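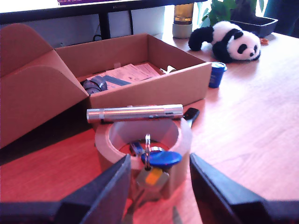 DESGATE – Plavine, the household storage and moving company, will open its second self-service depot in Desgate in July, the company said Friday. The new site on Flasetti Road will have 292 storage units, a packing supply counter and a loading yard with room for trucks up to 26 feet long.

The depot takes over a former furniture warehouse that closed four years ago. Plavine signed a long-term lease on the building last fall and has since replaced the roof, put in new lighting and divided the two main floors into units. The smallest are the size of a hall closet. The largest will hold the contents of a three-bedroom house.

"Our first depot in Desgate filled up faster than we planned for, and we have been keeping a waiting list for most of the past year," said Cosimo D'Amico, Plavine's regional manager. "People on that list will get first choice of the units on Flasetti Road. After that we open it up to everyone."

The waiting list now stands at 200 households. Plavine will contact them by email and text message in the order in which they signed up. Each household will have 10 days to choose a unit or pass. Those who pass can stay on the list for the older depot on Sorrentino Avenue, where a few units come free each month.

Rentals at the new site will run month to month with no minimum stay. Customers pay a deposit equal to one month's rent, refunded when the unit is emptied and swept. Prices will match those at Sorrentino Avenue, and current customers who want to switch depots can move their deposit across without paying a second one.

Access hours will be 6 a.m. to 10 p.m. every day of the year. Staff will be at the counter from 8 a.m. to 5 p.m. on weekdays and until noon on Saturdays. The counter is closed on Sundays, though customers with a gate code can still come and go.

The packing counter will sell boxes in five sizes, tape, paper, mattress covers and furniture pads. Unused boxes can be returned for a full refund if they are flat and clean. Hand trucks and platform carts are free to use on site but may not leave the yard.

Plavine is also bringing its box-swap shelf to Flasetti Road. Customers leave boxes they have finished with, and anyone who is packing can take them at no charge. The shelf at Sorrentino Avenue handled 1,183 boxes last year, according to the company's own tally.

"A good moving box will last four or five moves if you keep it dry," D'Amico said. "Most of them get used once and go out with the trash. The shelf takes up one wall, and we were glad to find a wall for it in the new building."

The entrance for cars and trucks is on the north side of the building. A separate door on Flasetti Road serves people arriving on foot or by bus. The upper floor is reached by two freight elevators, and all aisles on both levels are wide enough for a sofa on a cart. Units on the ground floor next to the yard will be held for customers who ask for step-free access, until the end of the first month.

Work still to be done includes painting the yard lines, testing the gates and putting up signs. Trucks will use the side street during this work, and parking there will be limited on weekday mornings. Notices have gone out to neighboring homes and businesses.

Plavine will hold an open house at the depot on the Saturday before opening, from 10 a.m. to 2 p.m. Visitors can walk through both floors, see each unit size and ask about rates. No appointment is needed.

About Plavine

Plavine rents storage space and sells moving supplies to households and small businesses. With the Flasetti Road depot, it will have 700 units in Desgate across two sites. Questions about the new depot can be put to staff at the Sorrentino Avenue counter during regular hours.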